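### 4.2 The last foot and a half

Most of the literature on household recycling is concerned with what happens after the bag leaves the building. We have nothing against trucks, but the bottles in our study spent a good deal of their working lives on a tabletop next to a bin, and this section deals with that stretch of the journey. It is short in distance and can be very long in time.

The inventory contains 1655 plastic drink bottles, each logged with its cap state, label type, degree of crushing, and resting posture. Coding was done by the second author and Lieven Jacobs, who disagreed mainly over what counts as "crumpled." The codebook (Appendix B) settles the matter by asking whether the bottle still rolls. We recommend this test to anyone with a flat surface and low expectations.

Posture turned out to be the easiest of the four codes. A full bottle stands. A finished one tends to get laid down, and once one is down the others join it. We use the word *group* for any set of bottles lying close enough that picking one up risks moving another. The bottles in a group need not match, and they need not point the same way. Figure 3 has a group of the ordinary sort, with a lined bin well within reach.

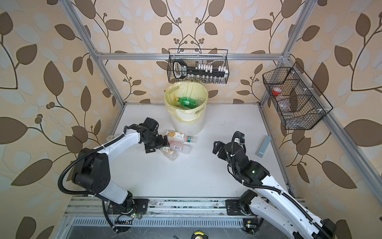 **Figure 3.** A group of four drink bottles lying on the table in front of the bin. The liner is folded over the rim, and a green bottle with a yellow cap lies across the opening.

The green bottle deserves a code of its own, and in the second round of coding it got one. A bottle lying across the opening is *bridging*: it has been disposed of in the legal sense but is still taking up the space that the next bottle needs. Our first codebook had only "in" and "out," and bridging bottles were entered as whichever the coder felt like that afternoon. Aidan Nic Giolla pointed out that this was a poor way to run a study, and we recoded the lot.

Bridging matters for capacity. The Drasta model, which we adopted for our volume estimates, assumes that bottles drop to the bottom of the liner and pack from there. Bottles have not read the Drasta model. A single long bottle at rim height can make a mostly empty bin look full to a person approaching it with another bottle, and that person may then put the new one down beside the bin and feel that the matter is closed.

We also recorded what else was near the bin. Here the useful distinction is between *storage* and *parking*. Storage is a place with a purpose, such as a basket on a rail or a rack with slots. Parking is anywhere a bottle will stay put. In principle the two are easy to tell apart. In practice a basket with room in it attracts bottles whether or not it was hung for them, and an observer has no reliable way of knowing if a given bottle is kept or merely delayed.

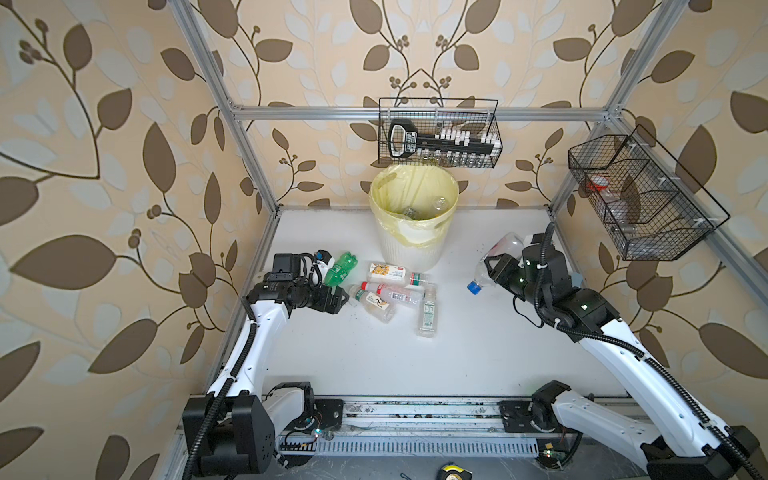

For bottles held in baskets, then, we declined to guess. They were coded "indeterminate" and left out of the disposal totals, which cost us 31 entries and a pleasant argument with the Destgate group, whose protocol counts any bottle outside a bin as unfinished business. Their approach gives cleaner tables. It would also throw away a fair amount of somebody's vinegar.

Caps were harder. The advice on caps varies by locality and has changed more than once, and people seem to have responded by following all of it. Within one group we commonly found bottles with caps and bottles without. A tight cap traps air, so a capped bottle keeps its volume in the bin unless it was squeezed before closing. An open one gives way under the next arrival. We had expected crumpled bottles to be open bottles for this reason, and were corrected by a steady supply of bottles that had been crushed first and capped afterward, with some care. 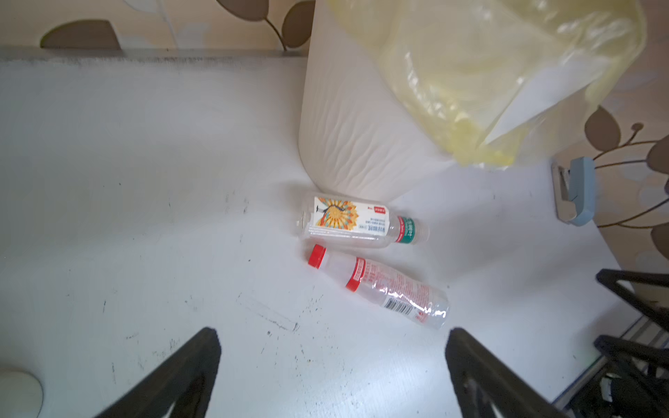
Labels received the least attention in our design and the most during coding. A label that wrinkles with the bottle makes its barcode awkward to read, and a barcode on the underside of a lying bottle may as well be in another room. The coders were allowed 15 seconds per bottle to find one. Illustrated labels slowed things down for a different reason, which is that the coders liked looking at them. Text in scripts the coders could not read was transcribed later from close views, and in 2 cases never.

The liner was coded only as folded, slipped, or loose. "Folded" means that the edge hangs over the outside of the rim; "loose" covers everything from a gentle droop to a bag that has given up entirely. Loose liners were treated as missing data for bridging, as the opening they leave has no agreed shape. Jurkico bins, with their narrower mouths, were analyzed separately, and those results are given in Section 4.3.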